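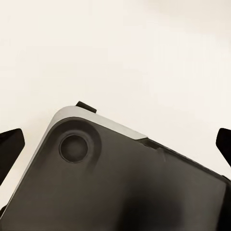
Rounded corner of a dark gray object with a pale gray rim, computer rendering.

The Case for Plain Words on the Medicine Label

Risholm Health Review, Opinion

Sun 18 October

A patient who leaves a pharmacy with a new prescription usually carries home three separate documents: the label on the container, the folded leaflet inside the carton, and a printed sheet stapled to the bag. Each was written by a different party. Each has its own order, its own type size, and its own idea of what the patient most needs to know. It is the position of this publication that the label should come first in any effort at reform, and that the other two should be written to agree with it.

The label is read more often than anything else a patient receives. It is read in poor light, by people who are tired or unwell, and frequently by a relative who was not present when the pharmacist explained the medicine. For many households it is the only instruction that survives the first week. The leaflet is thrown out with the carton. The stapled sheet goes with the bag. What remains is a small rectangle of paper on which the prescriber's intentions must be stated in full.

Consider the phrase "take twice daily." To a clinician it is complete. To a patient it leaves open whether the doses belong at breakfast and lunch, at breakfast and supper, or exactly 12 hours apart. "Take one tablet in the morning and one tablet in the evening" requires a few more words and leaves much less to interpretation. The same may be said of "take as directed," a phrase that should be retired from general use. A patient who remembered the directions would have little need of the label, and a patient who has forgotten them is told nothing.

Opponents of longer wording point to the lack of space. The objection deserves a serious answer. A standard label must carry the patient's name, the name and strength of the medicine, the quantity, the refill status, the pharmacy's particulars, and any warnings. In the layouts that Risholm's editors reviewed during July, the pharmacy's own logo and telephone number were often printed in larger type than the dosing instruction. Space exists on most labels. It has been assigned to the wrong material, and a change in the template would recover it at little cost.

The Bakalis pharmacies offer a useful instance of what can be done. Their revised template places the instruction directly beneath the patient's name, in the largest type on the label, and moves store information to the bottom. Numbers are printed as numerals. Warnings are held to a maximum of 3, chosen by the pharmacist from an approved list. We do not claim that the template is beyond improvement. The contrast of the warning text remains weak, and the refill date is still printed in a form that can be mistaken for an expiration date. It is nevertheless a marked advance on what most patients are given.

Missed doses present a harder problem. Guidance on this subject is nearly always confined to the leaflet, where it may appear on the second side under a heading few patients would think to look for. Yet the question arises at home, often late in the evening, when the pharmacy is closed. The correct answer differs from one medicine to another. With some products the missed dose should be taken when remembered; with others it should be left out altogether, and doubling the next dose may be dangerous. A single line on the label, stating the rule for that medicine, would spare patients a great deal of uncertainty. Where the rule is too complicated for one line, the label should give the number of an advice line that is staffed 24 hours a day.

Medicines sold under several names create a related difficulty. A patient whose refill is supplied by a different manufacturer may find that the tablets have changed in color and shape while the treatment has not. Some patients stop taking the new tablets. Others take both. The common name of the medicine should therefore appear on every label, in the same place, whatever brand has been dispensed, and any change of appearance should be mentioned at the counter and noted in print.

It has been suggested that electronic systems will soon make these concerns obsolete. Inurent and Felex both market reminder services to pharmacies, and such services have a legitimate place in care. They depend, however, on a patient who owns a suitable telephone, keeps it charged, and is comfortable with its settings. Patients over 60 are among the heaviest users of prescription medicines, and many of them manage perfectly well without any such service. A reminder that repeats an unclear instruction also does nothing to clarify it. The wording has to be settled first.

We accept that pharmacists work under considerable pressure and that a revised label will not replace a conversation with one. Nor should patients alter their own treatment on the strength of a label, a leaflet, or an article such as this. Questions about a prescribed medicine belong with the prescriber or the pharmacist.

State boards already have the authority to set minimum requirements for type size and wording, and several of the changes described here could be adopted at the next scheduled revision of their rules. We urge them to begin with the dosing instruction and to test any new template with patients before it is made compulsory, including patients who read English as a second language.

Contact the Editors | Copyright Risholm Health Review. All rights reserved. | Back to top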